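The Last Rail

The shop in Kemstead had been left to her in October, with the flat above it and a debt of 336 pounds to a wholesaler called Gundier. She paid the debt first. Then she went downstairs and looked at the clothes.

Her aunt had never thrown anything out. There were coats in the back with tickets in shillings, and a drawer of odd gloves. By the end of January most of it had gone to Carvalho, the dealer on the coast road, who gave her 183 pounds and took it away in two trips. What was left fitted on one rail.

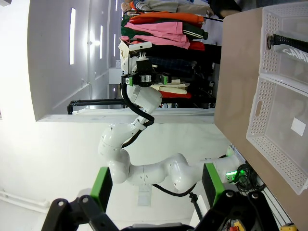
She had meant to price it all in a morning. It took her five days. She would take down a jumper, look for the label, and remember her aunt holding one like it up to the window to check for moth. Her aunt priced by feel. She rubbed the cuff between finger and thumb and said a number, and nobody argued with her.

The niece had no feel for it. She wrote figures on slips of paper, crossed them out and wrote lower ones. The orange one she put down at four pounds and then moved to the end of the rail, where she would not have to decide again.

On the last afternoon a man came in from Rerkis, the letting agents, to ask about the lease. He said the shop could fetch 1,000 a month with the walls painted. He was polite about it. He looked at the rail while he talked, and before he left he asked how much for the pink.

"Six," she said. She had not looked at the slip.

He paid in coins. She had no till by then, only a white basket on the table where she kept whatever was still to be sorted -- string, pins, small boxes -- and she put the money in there with the rest.
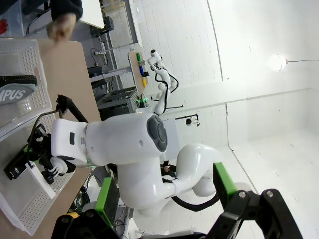

The basket on the table, the last of the sorting.

When he had gone she went along the rail and took off all the slips. Then she began again at the orange one, with the cuff between her finger and thumb.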